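Subject: Re: [Stollberg kitchen list] dry roasting soy beans, which pan?

On 17 Apr 2018, Brigitta Lehner wrote:
> I want to roast soy beans for the June meal, 100 g for a first try.
> My flat pan burns them on one side. Does anybody use a wok for this?

Dear Brigitta,

yes, I use a steel one with a round bottom. The beans slide together by themselves, so you must move them all the time. I keep the flame low and count 15 minutes — a little more if they were soaked before.
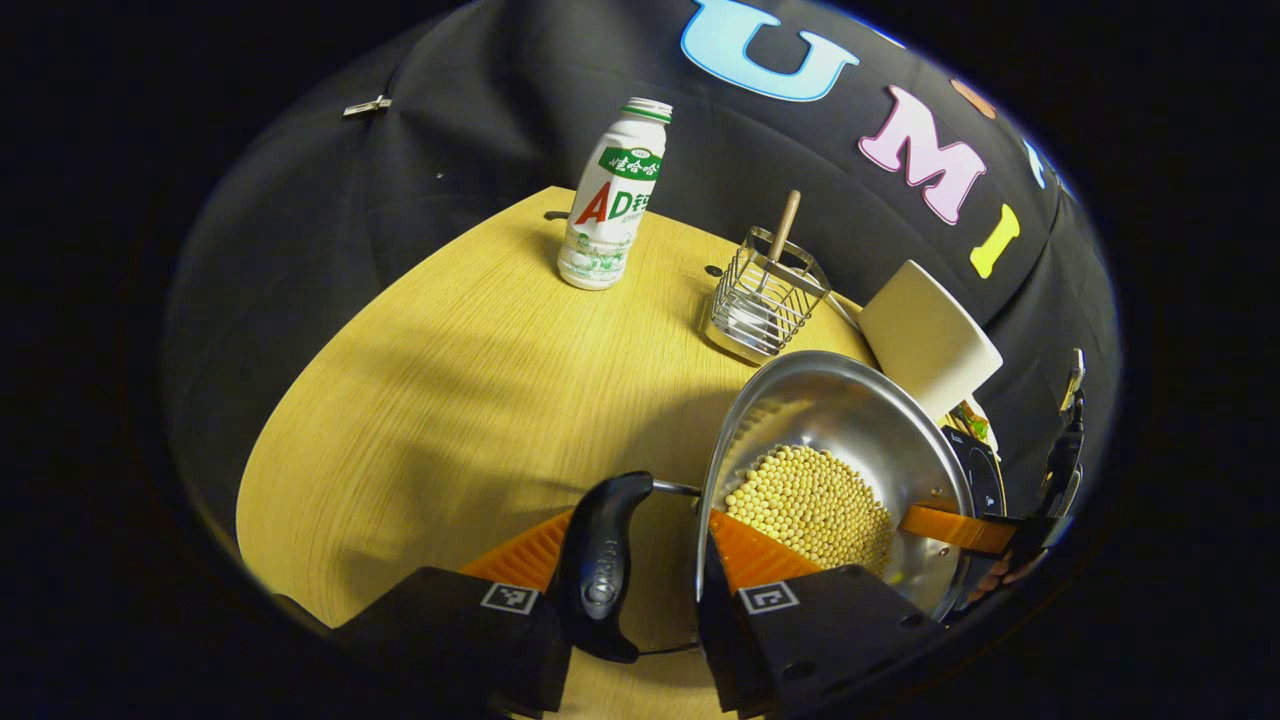

Soybeans in the steel pan, on the round table.

Please look also at the handle before you buy. Mine is black and curved, and it stays cool enough on my stove, but I would not put it in the oven. For the June meal I would make two small portions, one after the other.

Do you salt before or after?

Many greetings from Zonis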